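The year I turned 40 I inherited my uncle's radio show, which sounds grander than it was. It went out once a week from a shed in Prallano, on 1767 kilohertz, to whoever happened to be peeling potatoes at the time. He read out the tides, the lost pets, and the price of lamb, and then he played one side of an accordion record. He'd done it for 14 years. I figured I'd do it for a month and sell the shed.

My first night I got the tides wrong. I read the Gunis tides, which run almost an hour later, and a woman called up and said very sweetly that her husband was sitting on a sandbar with his lunch. Was I planning to fix it, or should he start on the sandwich? I fixed it. Then I forgot the lamb altogether, and I heard about the lamb for weeks.

So I stayed to make it up to them, and then I just kept staying. I learned that you have to say the lost dogs twice, slowly, and that cats only need once. I learned the old man with the Akolgo ferry liked to be told good night, though not by name – he'd have died of it. I'd say, "Good night to anyone on the water," and three seconds later there'd be his horn, way out in the dark.

The letters were the part I wasn't ready for. My uncle had kept every one of them, 3340 if you believe the tally in pencil on the closet door, and the good ones he'd typed into an ancient computer so he could find them again. I'd read one a night after the accordion. Recipes, mostly. A proposal. A very long complaint about geese. One winter I opened a folder called Nullex, which I took for cough medicine, and found 401 letters he had written himself and never sent, all to the same person, all starting with "You won't have heard the show tonight."

I read six and closed it. Then I made tea, let it go cold, and read another six.

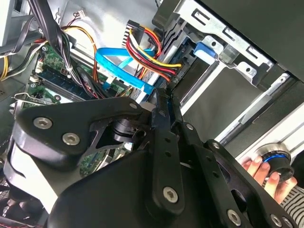
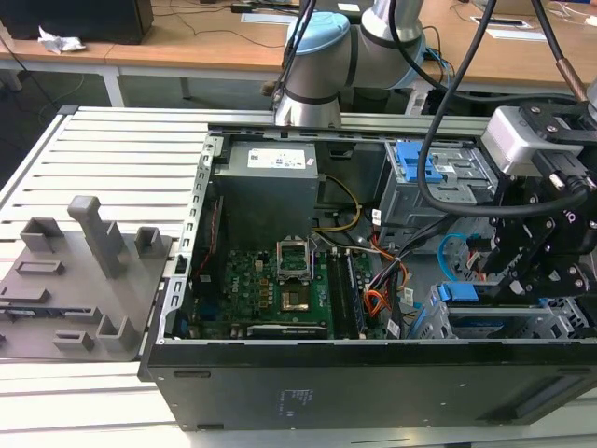
*Two of these show the socket with no processor in it.*
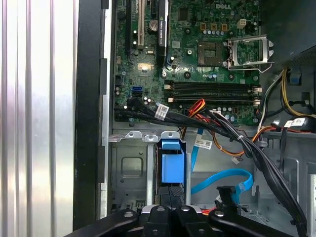 I never did find out who she was. I have a guess. There's a woman on the hill above the harbor who used to call in about the accordion, always to say it was too loud, and always right before the record ended, so she must have listened to the whole thing.

I didn't ask her. What would I even say? But the next week, after the tides and the lamb, I turned the accordion down a little. The phone rang before the second verse.

"I can't hear it," she said. "Is something wrong with it?"

I told her no, ma'am, hold on, and I turned it back up. She stayed on the line until it finished – I could hear her radio going in the kitchen, half a beat behind mine – and then she asked if anybody had found that brown dog.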